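Chapter 6
Friction: The Force That Holds On

Before you read, rub your palms together as hard as you can for a count of 12. Feel that? Your hands got warm, and you had to work to keep them moving. Now put a drop of dish soap on them and try again. Same hands, same push, and a completely different result! Friction is behind both of those, and by the end of this chapter you will be able to say a good deal about why.

Friction is the force that acts between two surfaces that touch, and it always acts along the surface. If one thing is sliding over another, friction pushes against the sliding. If nothing is moving yet, friction can still be there, quietly matching your push. Lean on a heavy bookcase and it stays put. Lean harder and it still stays put. The friction grew along with your push. Then you give it one good shove, the bookcase lurches forward, and suddenly it seems easier to move than it was to start.

That lurch is worth a name, or really two names. The force that keeps the bookcase in place is static friction. The force that drags on it once it slides is kinetic friction. For most pairs of dry surfaces, the biggest static friction you can get is larger than the kinetic friction, and this is why movers hate to stop halfway across a room.

6.1 What Surfaces Are Really Like

Run a finger across a tabletop and it may feel perfectly smooth. Under a strong microscope it would look like a mountain range. Every solid surface has tiny peaks and valleys, and when two solids meet, they rest on each other mainly at the tips of the peaks. The true area of contact is a small fraction of what it looks like from outside. At those tips the materials press together very hard, and they can even stick. To slide one past the other, you have to break those little bonds and shove some of the peaks out of the way.

Over time this leaves a record. Metal that is rubbed again and again picks up scratches, and coatings wear thin where the rubbing is worst. Engineers call this wear, and a person who knows how to read it can learn a lot about how an object has been used.
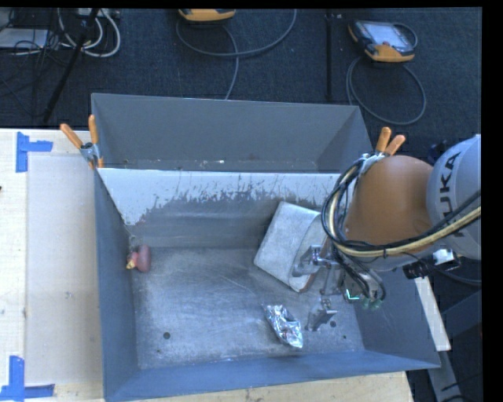

Wear also explains one of the strangest facts in this chapter. You might expect that polishing two pieces of metal would always lower the friction between them. Up to a point it does. But if the surfaces are extremely flat and extremely clean, more of the atoms come close enough to bond, and the friction can shoot up. Two very clean pieces of the same metal, pressed together with no air between them, can even weld themselves together without any heat. Isn't that wonderful?

6.2 The Mestunthorpe Sled

Pankaj Sisodia teaches physics at Mestunthorpe, and every April his classes take on the same problem. A wooden sled loaded with bricks sits on the gym floor. A spring scale is hooked to the front. Students pull gently, then harder, and one of them watches the scale for the highest reading before the sled breaks loose.

One class loaded the sled until its total weight was 200 newtons. The students wrote down the reading at the moment of breaking loose, then the steadier reading while the sled slid along. Next they flipped the sled onto its narrow side, with far less wood touching the floor, and took bets on what would happen. Most of them were sure the friction would drop. It hardly changed at all, and there was a lot of shouting.

Their puzzle is our puzzle for the next section. Think back to the mountain peaks. When the same weight rests on a smaller side, each bit of that side is pressed down harder, and the tips squash together more. Less surface, but more contact in each part of it. The two effects very nearly cancel out.

Try It Yourself

You will need a hardcover book, a long rubber band, a ruler, and 24 coins in a small bag. Loop the rubber band around the book and pull it slowly across a table. Measure how far the band stretches just before the book moves, and again while it slides. Add the bag of coins on top and repeat. Keep your numbers, as you will use them to make a graph in Section 6.3.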